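News from the Stiltwood bench

We've had a busy few weeks, so this is a longer catch-up than usual (put the kettle on!).

When I last wrote, back in November, we'd just about got Fimer to the point where it would copy a simple pick-up if you'd shown it the same one often enough. The trouble was that we'd shown it the same one a bit too often. Every example had the block in more or less the same spot, and as soon as you nudged it a hand's width to the left, off went the arm to the old place and closed on thin air. Quite funny the first time, less so by teatime.

So we threw out the old batch and started again with a proper plan. The goal is 700 examples by the end of the winter, all of them done by hand — one of us steers the arm through the whole pick, and the joint positions and the wrist view get saved together. We're at 236 as I type this, and I did 184 of those myself, which my shoulders would like you to know.

A few things have changed since the first go. We move the block before every single run, and turn it a bit too, so the fingers have to come in from a different angle. We've stopped throwing away the slightly clumsy runs. If I overshoot and have to back up and come in again, that stays in, and Fimer seems to be picking up the habit of correcting itself from those. And we swap drivers often, as Pan (that's the bit of software that sorts the runs into good, poor and bin) spotted straight away that I always approach from the same side. I had no idea I did that!

The slow part is the last little stretch, when the gripper is down by the table with a finger either side and you have to decide whether you're lined up or only think you are. From the wrist, the red cube can look perfectly placed between the fingers when it's really sitting nearer one than the other.

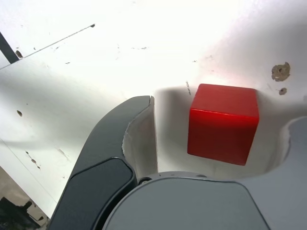
Helju Jankauskaitė wrote in to ask whether we ought to be recording some failed grasps on purpose, and labelling them, so the system learns what a miss looks like before it closes the fingers. She also wondered if one colour of block was going to be enough. Good points, both. We've set aside a folder for misses and I'll try the first lot next week, and there's a bag of other blocks on its way over from Skarside.

If anyone fancies a turn at the controls, do drop me a line. You'll be decent at it after a dozen goes, and I could do with a sit down.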